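Where Do All the Odd Socks Go?

By Zoi Spanos
Drawings and second opinions by Shayne Rewi, age 8

Every home has a place for socks that have lost their partners. In some homes it's a drawer. In ours it's a bag on the back of a door, and the bag is getting heavy.

Grown-ups like to say the washing machine eats socks. It would make a good story, but washing machines don't have stomachs. What they do have is a drum, which is the big metal bowl with holes in it that spins your clothes around. In many front-loading machines there's a floppy rubber ring between the drum and the door. It's called a gasket, and it keeps the water off your kitchen floor. It has a fold in it, and a small sock can slide into that fold and stay there for weeks, getting slimy. (Ask before you go poking around in there. Then go poking around in there.)

Most lost socks never get as far as the machine, though. They're under the bed. They're inside a boot. They're down at the bottom of the sheets, where you kicked them off in your sleep. And some go into the wash just fine and come out stuck inside something else, like a pillowcase or the leg of your pajamas.

Why do they stick?

That's static electricity. When clothes tumble in a dryer, they rub against each other, and tiny bits of electric charge move from one piece of cloth to another. One ends up with a little too much and the other with too little, so they pull toward each other. If you've ever rubbed a balloon on your hair and stuck it to a wall, you've done the same trick with fewer socks. It's also how a person can walk into school with a sock on the back of their sweater and not find out until lunch.

Static works best when the air is dry. In December, with the heat on indoors, you may even hear crackling when you pull the laundry apart. In a sticky summer there's much less of it, and you'll have to find something else to blame.

Why are socks stretchy?

Look closely at a sock and you'll see rows and rows of little loops. Socks are knitted, so each loop hangs on to its neighbors. Pull, and the loops change shape and let the cloth stretch. Let go, and they spring most of the way back. Many socks have a bit of elastic thread in them too, especially at the top. After some 200 trips through the wash, that elastic has usually had enough, and the sock begins its new career of sliding down into your shoe.

Fluffy socks have extra loops that stand up from the cloth, like the ones on a bath towel. That kind of cloth is called terry. The loops trap air, which helps keep your toes warm, and they soak up sweat, which I'm sure you don't have any of.

How to sort a pile without crying

Tip everything out on a table or a bed. Spread it out so you can see what you've got. Pull out the bright colors first, because they're easy. Leave the black ones until last. Black socks all look the same until you've put them on and gone outside, and then one of them is navy.

Check the length as well as the color. Then check for holes. Shayne says a hole only counts if a toe fits through it. I say otherwise, and it's my bag.
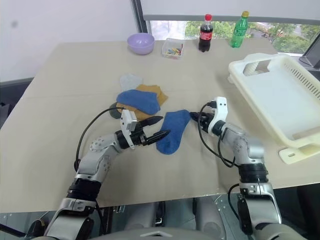 Matching is really just comparing, and your eyes are very good at it when the colors help. Begin with whatever you'd spot from across the room. A blue sock lying by itself is easy work if there's another of the same blue sitting on top of the pile, even when that one has been folded into a rounded lump. Mustard-orange is a helpful color too, as its corners poke out and give it away. Pale gray-white is sneakier, especially when it's half buried at the back, and you may have to dig. Once you have two alike, lay one on top of the other, toe to toe, and fold the pair over. Anything still single goes in the bag, where it can meet the others.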